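## 4. Making a Shared Album for Holidays and Milestones

The Urketti family journal keeps everyday entries in one long list. Holidays, first steps, lost teeth and the like go in albums, so grandparents can find them without scrolling. Set up one album per child, or one for the whole family, before you start adding entries.

### 4.1 Create the album

1. Open the journal and tap **Albums**, then **New**.
2. Type a name. Short names work best on the printed spine ("December" or "Twins, Year 2").
3. Choose who the album is about. Twins and siblings can share one album. Tap each child's name once.
4. Set the start month. Leave the end month blank if the album is still going.
5. Tap **Save**.

**Note:** Children must already have a profile (see section 2). If a name is missing from the list, go back and add the birth month to that profile.

### 4.2 Add entries

1. Open the album and tap the plus sign.
2. Write the entry. Each one holds up to 800 characters. Longer stories are split in two and marked "continued".
3. Add up to 6 pictures.
4. Pick a label: Holiday, Birthday, First, Funny, or Other.
5. Tap **Post** to share it now, or **Keep** to save it as a draft.

Drafts stay on your own device until you post them. If you change phones, post or print your drafts first - they do not move with your account.

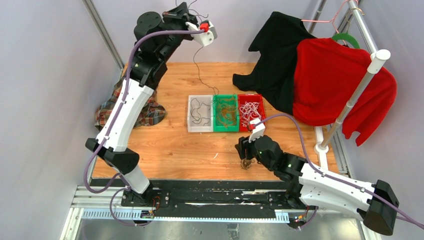 Entries appear in the order things happened, going by the date you give them. To add an old entry, tap the date at the top of the page and change it before posting. An entry with no date goes to the back of the album under "Sometime".

### 4.3 Invite relatives

1. In the album, tap **People**, then **Invite**.
2. Enter an email address or phone number.
3. Choose **Read**, **Comment**, or **Add**.
4. Tap **Send**. The invitation is good until it is used or you cancel it.

Relatives who do not use the app can get a letter edition by mail. Choose **Illis** under paper style for standard type, or **Ogilvie** for large type.

**Caution:** Anyone with **Add** can post under the family name and can also see children's birthdays. Give it only to people who help care for the children. To take it back, tap the person's name and choose **Read**.

**Caution:** Removing a person does not recall letter editions already mailed.

### 4.4 Print the album

1. Tap **Print** and choose a size. The Clolten book holds up to 197 pages.
2. Check the preview. Pages with a yellow corner have text that runs too close to the edge.
3. Confirm the mailing address and tap **Order**.

Orders can be changed until 9 p.m. on the day they are placed.

### 4.5 If something goes wrong

- **An entry shows twice.** Two people posted it. Open the newer one and tap **Merge** to keep both sets of comments.
- **Message 911-A, "Album locked".** Someone else is printing the album. Wait for the order to finish or ask them to cancel it.
- **A relative cannot open the invitation.** Check the address for typing errors, cancel the invitation, and send a new one.

Section written by Paraskevi Chatzigeorgiou. Steps checked by Vasiliki Kouris.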